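Jihad Salameh
22nd October

Small thread for people who have an old desktop tower at home and think it is only trash. I am taking one apart and putting it together again, and I want to write down the things I wish I knew before my first one. 1/11

First, lay the tower on its side. I did my first one standing up and I dropped a screw behind the motherboard. It took me 40 minutes to get it back. 2/11

Second, decide where every part will go before you touch the first one. I used to put everything in one soup bowl. Please do not put a memory module in a soup bowl. 3/11

Now each part has its own place next to the case: the processor in a square pocket, the memory in a long slot, the hard drive standing upright. When I look left I know what is still waiting. 4/11

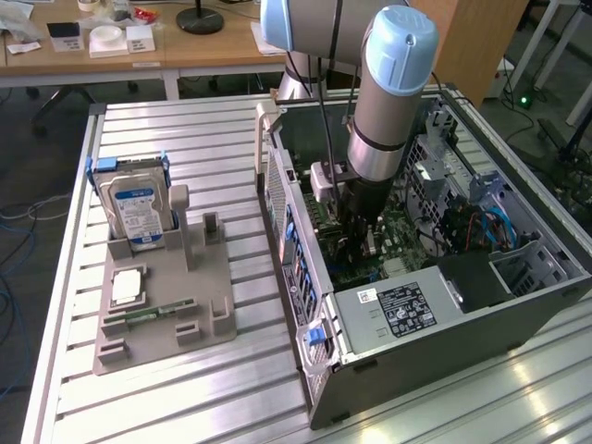
Topic: Old Computers

The blue pieces are my favorite thing in this kind of case. There is a latch near the front corner, a row of tabs along the front panel, and blue rails on the hard drive. On the cases I have opened, blue means "you may touch this one". A very polite color. 5/11

The front also has a carrying handle. I miss handles. My newer computer has glass on one side and I carry it like a birthday cake. 6/11

About the cables. The data cables here are blue and red, and they come out in bundles by the drive cage. The color does not tell you which drive it is for, at least not on mine. Put a little paper tape on each one and write a number. 7/11

The power supply I leave in its place. I do not open power supplies, and I ask you also not to open them. If it is bad, replace the whole box. I paid 50 for a used one at the Saturday market in Nastgate and the seller let me test it first. 8/11

The processor: hold it only by the edges. Clean off the old paste before it goes back, then put new paste, the size of a small pea. I was generous one time and I was cleaning the socket until midnight. 9/11

Somebody from Prarnton asked me yesterday if it is worth the work when a new computer costs 300. For games, no. For letters, school work and old photos, I think yes. My neighbor still writes all her invoices on the one I repaired for her last winter – she says it is faster than her phone, and I believe her. 10/11

Last thing. Before you give a computer away, look at what is on the hard drive. On one I found 563 photos of the same garden, in every season. I copied them to a stick and brought them back to the owner. He had thought they were lost, and he gave me a bag of lemons. If you have questions about cables or rails, write them under this post and I will answer in the evening. 11/11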